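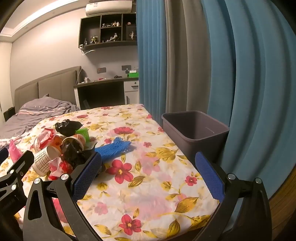
Clearing the Table After Guests

October 19, 2024

It has been the practice of this household since September to clear the table in a set order once visitors have left. The method is recorded for readers who have asked about it.

Paper cups are dealt with first. Any remaining drink is poured away, and the cups are stacked one inside another before they go into the bin. Tissues follow. Foam net sleeves from fruit are pressed flat, as they otherwise take up a surprising amount of room. Plastic bags are sorted last: clean ones are folded and kept in the drawer, while torn or sticky ones are thrown away.

The bin should be brought to the table and not the other way round. A flowered cover may be left in place until all the rubbish is off it, then lifted by the corners and shaken outdoors.

The whole task is normally completed within 49 minutes, including the washing of the cover. Notes on the removal of tea stains will be published separately.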